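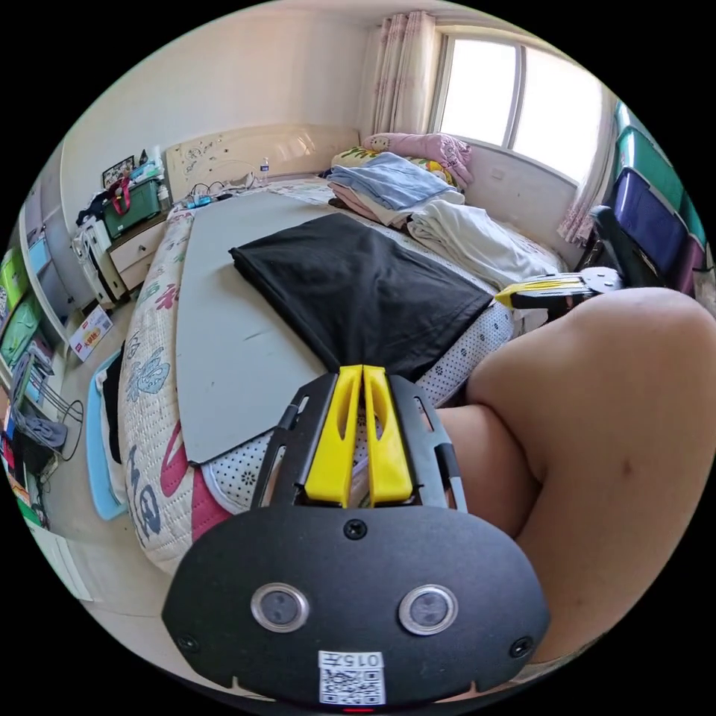 Trial of the Budovness Hand-Held Gripper Kit for Folding Clothes

Project report, Dornwood College, Applied Automation
Callum Dalgleish and Aino Aaltonen
Supervisor: Heikki Heinonen
Submitted 25/11/2021

1. Purpose

Our project looked at whether the Budovness kit is good enough for a student group that wants to record folding tasks in an ordinary home. The kit is hired out by Tuominen and made by Furnenance. It comes as a pair of hand-held grippers, one for each hand, with software to line up the recordings from both sides. A person does the job with the grippers in place of their fingers, and the recordings are later used to train a robot arm with the same kind of fingers.

We did not train an arm. Eero Hyvönen's group has the only arm in the department and it was booked until May. Our report covers the hire, the set-up, the recording work and the quality of what we got back.

2. What we hired

The basic hire costs $76 a week. For that we got the two grippers, chargers, a carry case, a calibration sheet and a login for the upload site. Each gripper has a black body and two yellow fingers in a slotted black frame. The fingers close when the trigger is squeezed and spring open when it is let go.

The printed guide was short. It covered charging, pairing and calibration well enough, but the part on cleaning the lenses was a single line telling us to use a soft cloth. The page on error codes was for an older version of the software. Arvo Toivonen at Tuominen emailed us the right page the same day we asked for it.

3. Set-up

We worked in a bedroom with daylight from one window. A double bed served as the work surface, and for much of the work we had a flat grey board on it. We tried folding straight on the mattress as well. A mattress gives way under the fingers, so the tips dig in a little before they close. On the board they slide under a hem more easily, but they can also push a thin shirt along without picking it up.

Calibration took us most of the first morning. We had the sheet under a ceiling light and the glare stopped the software from finding the pattern. Moving it near the window fixed the problem. After that we calibrated once at the start of each session and it was done before the kettle boiled.

Battery life was fine. We charged over lunch and did not run out in any session.

4. Tasks

We kept to four jobs: fold a T-shirt, fold shorts, fold a pillowcase, and move a folded item from the work surface to a pile. Every clip had to begin with the item laid out and end with both grippers clear of it. If the person touched the cloth with a bare hand during a clip, that clip was thrown out.

Dark clothing was part of the plan from the beginning. Furnenance says in the guide that plain dark fabric is harder for the cameras to track, and we wanted to know how much harder.
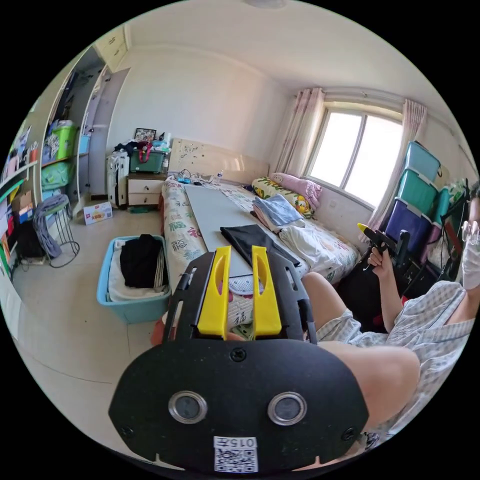
Can one person run a session alone?

One person can do all of the recording, because the start and stop buttons are on the grippers themselves. What slows a solo worker down is the laptop. Clips have to be named as they are made, and that means putting a gripper down each time. With a second person typing the names, we got through nearly twice as much in an afternoon.

5. Comfort and handling

The grippers are not heavy, but the weight is all in front of the hand. Callum had a sore wrist after the second session. Working seated helped both of us, as we could rest an elbow between clips. We would ask anyone using the kit to sit down and stop for ten minutes every hour.

It took a while to get used to the fingers. They open less widely than a hand does, and it is easy to forget this when going for a thick seam or a rolled edge. The best method we found was to come in low and flat, pinch the very edge, lift, and only then bring the second gripper across. Grabbing from above made a crease that stayed there for the whole fold.

The trigger on the left gripper was stiffer than the one on the right. Tuominen offered to swap it. We said no as we were already part way through and did not want to mix units.

6. Results

We recorded 431 clips over 18 sessions. The software accepted most of them, but we went through them all ourselves and marked 176 as good enough to hand on. Our rule was strict. A clip was marked down if the fold was untidy, if the tracking jumped, or if the person stopped to think for more than a couple of seconds.

Tracking jumps were the main fault. They happened most when both grippers were held low over a large area of plain black cloth, and when the two crossed over each other. Having other things in view helped, such as patterned bedding, shelves or a chair. When we tidied the room for one session, the tracking got worse, and we went back to leaving things where they were.

Light mattered less than we expected. Late afternoon clips were grainy but the tracking held up. 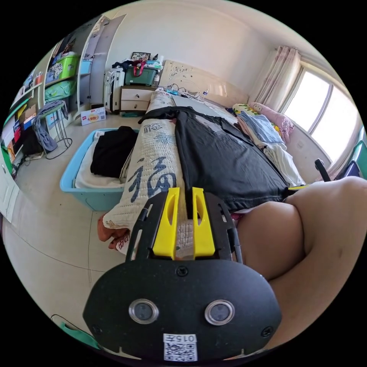 Bulky items gave us a different sort of trouble. A pillow is too thick for the fingers to close on, so all they can do is push against the side or pinch a bit of loose cover. We tried adding "move the pillow" as a fifth job and dropped it after one session. The kit is made for thin, soft goods and that is where it should be used.

Shorts gave the cleanest results, then pillowcases. T-shirts were the weakest because of the sleeves, which tend to fold under when the shirt is dragged even slightly. Moving a folded item to the pile was easy to do but often spoiled the fold, and many of those clips lost marks for neatness alone.

7. Support and upload

Uploading was slow on a home connection. We left it running overnight. Twice it stopped part way and had to be restarted by hand, although it did pick up from the right place. Support by email was good. There is no phone number.

The software does not let you delete a clip once it has been sent. You can only flag it. We did not find this out until we had sent a batch with the wrong names, and Arvo had to fix it from his end.

8. Recommendations

We would hire the kit again for work on clothes and light linen. For the next group:

Book an extra week. The first one goes on learning to use the fingers.
Check both triggers when you collect the case.
Work in pairs and swap over often.
Leave the room as it is.
Check the clip names before you upload.

If the department wants to hire the kit for a full term, it should ask Tuominen about a longer rate, as the weekly price adds up. Our good clips have been copied to the shared drive for Eero's group, along with the marking sheet and our notes on which ones have dark clothing in them.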